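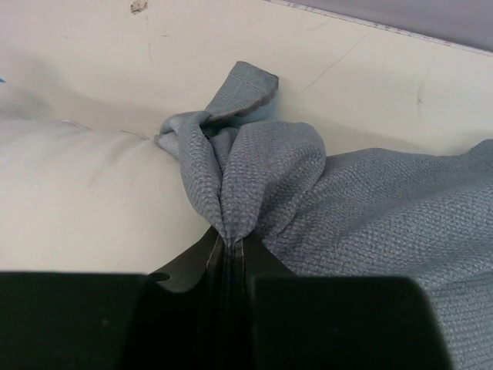
Figure 4. Grey-blue fabric with a textured surface, pinched between two dark fingers.

4.3 Reasons given for retiring household textiles

The diaries were returned by 161 of the 205 households recruited in Bistotby and Sugden. Most of the missing diaries came from Sugden, where the second collection round fell in October and overlapped with the school break. Households that dropped out did not differ from the rest in size or tenure, but they had reported fewer textiles at the opening interview, and the results below may therefore lean slightly towards homes with fuller cupboards.

Each diary entry recorded the item, its age if known, the reason it was taken out of use, and where it went next. Almost 900 entries were usable. Entries were left out where the item could not be identified ("old thing from the hall") or where the same item had been entered by two members of one household. Coding was carried out by Makokha and Seixas, working separately, and disagreements were settled by Amaral. The coding frame was the one set out in Bastos and Guerra's earlier work on clothing, with two changes. "Fit" was dropped, having little meaning for towels and sheets, and "stiffness" was split from "general wear".

Stiffness proved to be the more useful of the two changes. In the clothing study, complaints about the feel of a fabric were rare and were mostly folded into comfort. In the present diaries they were the commonest reason given for retiring towels and face cloths, ahead of holes, fraying and staining. Respondents wrote of items that were "like card", "scratchy at the ends" or "no good for the baby any more". Sheets were seldom described in this way and were usually kept until they tore, most often along the line where a sleeper's feet or shoulders rest.

Surface texture appears to affect how early wear is noticed. With plain weaves, respondents tended to mention thinning, and several reported holding the cloth up to a window to check it. With textured fabrics (Figure 4) thinning is harder to see, and judgement was made by hand. Respondents described rubbing or pinching the cloth and comparing it with a newer one from the same cupboard. Where no newer item was to hand, the older one was generally kept. This agrees with the interview data in Section 4.1, in which the purchase of a new set was often what prompted the retirement of an old one, whatever its condition.

Colour played a smaller part than expected. Fading was mentioned in many entries but was given as the main reason in few, and these were mostly for items on show to visitors, such as hand towels in a downstairs toilet. Greying of white items was treated more severely than fading of coloured ones. One respondent in Sugden had retired a full set of white towels that she described as sound, and had kept a darker set that she described as worn through at the hems.

The age of an item was a poor guide to its retirement. Ages were estimated from memory and should be read with caution, in particular for gifts and inherited linen. Even so, the spread within single households was wide, and the oldest items still in use were often ones used for rough jobs - drying a dog, lining a car boot, catching water under a sink. We treated a move into such use as retirement from the first role and coded it as a separate destination. It was more common than disposal in both towns. Textile banks were used more in Bistotby, where there is one beside the covered market.

Two limits of the diary method should be noted. First, entries were made at the point of retirement, so that items pushed to the back of a cupboard and forgotten do not appear. Secondly, washing habits were recorded only at the opening interview. Stiffness is known to be affected by water hardness, detergent residue and the manner of drying, and we cannot separate these effects from those of wear. The Judetti households, who are supplied with softer water and whose diaries are still being coded, may allow a comparison. Wash temperature is taken up in Section 4.4.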